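Second month with the arm

The arm at Griritside went live on 18th March, so we have had it long enough for me to write something down. I work on the kitting side. We pack wooden shape sets for schools, and until this spring every set was sorted by hand at the long bench.

On an ordinary shift we put out 900 sets. The old way was two people sorting, one checking, one boxing. Now the arm does part of the sorting and the two sorters have been split up. One went to checking. The other, me, got the job of setting up the cell, which means laying out test pieces, running the program slow, and writing down where it hesitates.

I got 12 hours of training from Joltach, the company that installed it. Most of that was stop buttons and how to log a fault. The rest I picked up at the cell. My shoulders hurt less than they did in November. I also talk to people less. The long bench was where you heard who was moving house and whose kid was sick, and the cell has room for one chair.

Pay is the same. The rate sheet says "sorter" for me and I have asked for that to be changed. Tzanetos, our other building, gets its arm next, and people there keep asking me if they should worry. I tell them what changed here and leave it at that. No one was let go. Two temp spots were not renewed, and I count that as a cost.

Test layouts go on the maple board, cubes and cylinders mixed in with the stars and the odd triangle, and the tool comes down between them.
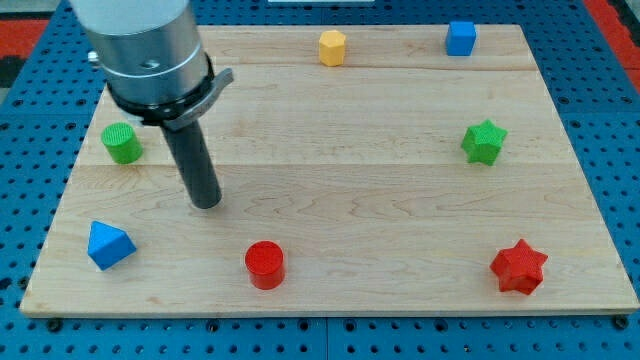 Crescencio Bustamante read a draft of this and told me I was going too easy on the temp spots, that two people who expected to be back weren't, and that the company should have offered them the setup training before it offered it to anyone else. I think he has a point about the training. I was asked first and I said yes the same day.

The rate sheet comes up again at the next shift meeting.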